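How to keep your keys on a small rack with a tray

Written by Larysa Pylypenko, 09/11/2018

In our house the keys were always in a coat, or under the mail. Now we use a small black rack with an oval tray under it, and I want to explain how I arrange it.

First, choose the place. It should be near the door, but not so near that a bag will knock it down. A light wooden surface is good for a dark tray, you find it quickly even in the evening. Wipe the surface before you put anything on it.

Second, decide which peg is for what. Our rack has four pegs. I give the first to the car key, the second to the house keys, the third to the garage on Carroll Street. The last one stays free for guests.
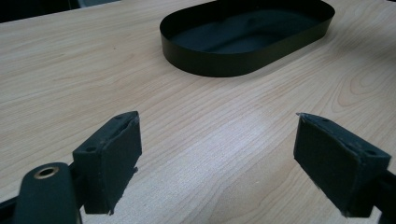
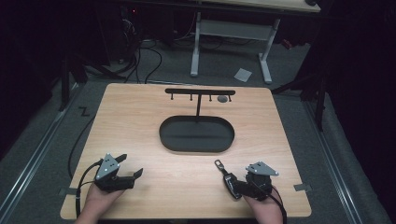
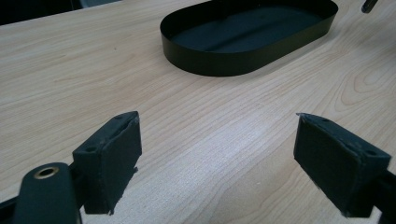 The black oval tray, and the rack with its four pegs in the second picture.

Third, look at the rings. A ring which is too small will not go over the rounded tip of the peg, and you will become angry and throw the keys in the tray. Buy a bigger ring or a metal loop, it costs very little. Heavy bunches I divide in two.

The tray is for small things only – coins, a button, a fob without a ring. Please do not put receipts there. I empty mine once in seven days, usually when I clean the hall.

My neighbor Lev Moroz writes a label for each peg. For a family with children this is maybe better, but I have not tried it yet.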